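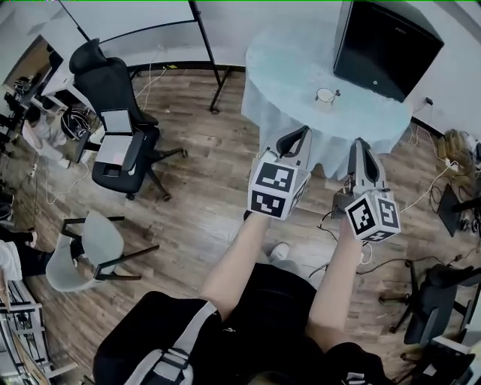 Figure 2. Two hand-held grippers with printed marker cubes, held over a wood-plank floor.

4.2 Output level and speaker size

We compared the Verelar pocket guitar amp with the Skovard, which costs more and has a metal case. Both were played through their built-in speakers and then through the same Hanstead cabinet. Each amp was fed a recorded guitar part, so that differences in playing did not affect the results. We made 157 recordings and dropped 22 of them for clipping at the input.

Through the built-in speakers, listeners often confused the two amps. Neither produced much below 200 Hz, and the chorus setting made both sound thinner. Through the cabinet the Skovard was picked out more often, mainly on clean settings. With the gain turned up, most listeners gave the amps the same score.

Battery condition had a larger effect than we expected. On a worn battery the Verelar lost volume first and then began to distort on low notes. The Skovard held its volume longer but shut off without warning. All later tests used a fixed power supply. Delay and reverb were left off throughout and are covered in Section 5.

Last updated: 14 May 2025
Shares: 22 | Comments: 2
This site uses cookies. Accept | Settings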